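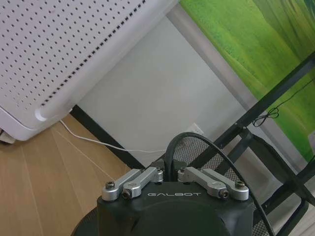 # Comment le logiciel d'un robot décide-t-il de ses gestes ?

*Fiche de lecture pour les 8-12 ans, espace jeunesse du Centre des sciences de Prellosano. Texte de Nayeli Palacios, service pédagogique.*

Un robot possède des moteurs, des câbles, des vis et des pièces de métal. Tout cela constitue son corps. Pour que ce corps serve à quelque chose, il faut des instructions : on les appelle le **logiciel**. La présente fiche explique comment le logiciel d'un bras robotisé passe d'une image à un mouvement. Les mots en gras sont repris dans le lexique, à la fin.

Le robot étudié dans cette fiche porte le nom de Rindo. Son travail consiste à circuler dans une pièce ordinaire et à y saisir de petits objets. Une caméra est fixée près de sa **pince**, à l'endroit que les ingénieurs nomment le poignet. Elle se déplace donc avec le bras, un peu comme si vous aviez un œil dans la paume de la main.

## Première étape : percevoir

Lorsque vous entrez dans une pièce, vous reconnaissez immédiatement le sol, le mur et les meubles. Un ordinateur ne reçoit d'abord que des nombres. L'image de la caméra est découpée en petits points, les **pixels**, et chaque point est décrit par des nombres qui indiquent sa couleur.

Le programme chargé de comprendre ces nombres s'appelle un programme de **perception**. Celui de Rindo se nomme Flidia. Avant de travailler, Flidia a été entraîné avec un très grand nombre d'images sur lesquelles des personnes avaient indiqué : « ceci est le sol », « ceci est un câble », « ceci est une prise ».

Certaines choses restent difficiles à reconnaître pour lui :

- **Un fil blanc près d'un mur clair.** Les deux couleurs se ressemblent. Le programme doit chercher une ligne fine et une ombre légère.
- **Une surface percée de trous.** Une grille laisse voir en partie ce qui se trouve derrière elle. Le programme peut hésiter : est-ce un objet plein ou un passage ?
- **Une grande photographie d'herbe.** Pour une caméra, le vert d'une image imprimée ressemble beaucoup à celui d'un vrai pré. Il faut d'autres indices, comme la distance ou le bord du cadre, pour comprendre que la surface est plate.
- **Le corps du robot lui-même.** La caméra du poignet voit souvent une partie de la pince et ses propres câbles. Flidia doit savoir que ces formes appartiennent au robot, sans quoi il chercherait à s'éviter lui-même.

Pour ce dernier cas, les ingénieurs donnent au programme un **masque**. Il s'agit d'un dessin qui indique les zones de l'image occupées par le robot. Un câble souple demande davantage de soin, car sa courbe change lorsque le bras tourne.

## Deuxième étape : se repérer

Reconnaître un objet ne suffit pas. Il faut encore savoir où il se trouve. Or la caméra du poignet est rarement droite : quand le bras s'incline, le sol et le mur paraissent penchés dans l'image.

Le logiciel corrige cet effet par le calcul. Chaque articulation du bras mesure son angle et le transmet à l'ordinateur. En combinant tous ces angles, celui-ci retrouve la position de la caméra, puis celle des objets qu'elle observe.

**Faites l'expérience.** Penchez la tête sur le côté et regardez une porte. Elle vous semble toujours debout, car votre cerveau tient compte de la position de votre tête. Le logiciel de Rindo effectue un travail comparable.

## Troisième étape : prévoir le chemin

Supposons que Rindo doive prendre un cube posé sur le sol. Le chemin le plus court est une ligne droite, mais il peut être dangereux : un pied de chaise, un appareil ou un fil électrique se trouve peut-être au milieu.

C'est le **planificateur** qui cherche un meilleur trajet. Celui de Rindo s'appelle Cuautle. Il imagine plusieurs mouvements dans une copie de la pièce, à l'intérieur de l'ordinateur. Il vérifie ensuite que chacun d'eux respecte les règles suivantes :

1. Aucune partie du bras ne doit toucher un obstacle.
2. Le câble du poignet ne doit être ni tiré ni coincé.
3. La pince doit arriver dans le bon sens pour saisir l'objet.

Les trajets qui ne respectent pas une règle sont éliminés. Parmi ceux qui restent, Cuautle choisit en général le plus simple. Il calcule environ 90 trajets avant chaque geste, ce qui lui prend moins de temps qu'il ne vous en faut pour lire cette phrase.

## Quatrième étape : commander les moteurs

Le trajet choisi est envoyé au programme de **contrôle**. Celui-ci le transforme en ordres très courts, destinés aux moteurs : tourner un peu, ralentir, s'arrêter.

Après chaque ordre, le programme compare la position demandée et la position réelle. S'il existe un écart, il le corrige. Cette vérification sans cesse recommencée porte le nom de **boucle**. Vous en utilisez une lorsque vous marchez sur une poutre : vous sentez que vous penchez à gauche, vous vous redressez vers la droite, puis vous recommencez.

La pince obéit à la même méthode. De petites barres de métal reliées entre elles, les **biellettes**, transmettent le mouvement jusqu'aux doigts. Le logiciel règle l'ouverture et la force du serrage. Une éponge et un verre ne se tiennent pas de la même manière.

## Que se passe-t-il en cas de doute ?

Un programme de perception ne répond pas seulement « oui » ou « non ». Il indique aussi à quel point il est sûr de sa réponse. Si Flidia n'est pas assez certain d'avoir reconnu un objet, Rindo ralentit et déplace sa caméra pour l'observer sous un autre angle. Si le doute persiste, il s'arrête et demande l'aide d'une personne.

Les ingénieurs étudient ensuite les images enregistrées et recherchent l'origine de l'erreur. Au mois de mai, les 11 élèves de l'atelier de programmation de Prellosano ont participé à ce travail : ils ont entouré les fils électriques sur des images afin de préparer un nouvel entraînement.

## Activité : le planificateur, c'est vous

Cette activité se pratique à deux, avec l'accord d'un adulte. Prévoyez une balle, trois coussins et un foulard.

- Posez les coussins et la balle sur le sol, dans un espace dégagé.
- L'un des joueurs joue le robot. Ses yeux sont bandés avec le foulard.
- L'autre joue le logiciel et donne des ordres courts : « un pas en avant », « quart de tour à droite », « stop ».
- Le robot doit ramasser la balle sans toucher les coussins.

Échangez ensuite les rôles. Essayez aussi d'annoncer tous les ordres à l'avance, sans pouvoir les corriger, et comparez les résultats.

## Lexique

**Biellette** : petite barre qui transmet un mouvement d'une pièce à une autre.

**Boucle** : suite d'actions que le programme répète.

**Contrôle** : partie du logiciel qui commande les moteurs.

**Logiciel** : ensemble des instructions suivies par un ordinateur.

**Masque** : zone de l'image que le programme doit traiter à part.

**Perception** : partie du logiciel qui interprète les images et les mesures.

**Pince** : main du robot.

**Pixel** : petit point de couleur dans une image numérique.

**Planificateur** : programme qui choisit le trajet à suivre.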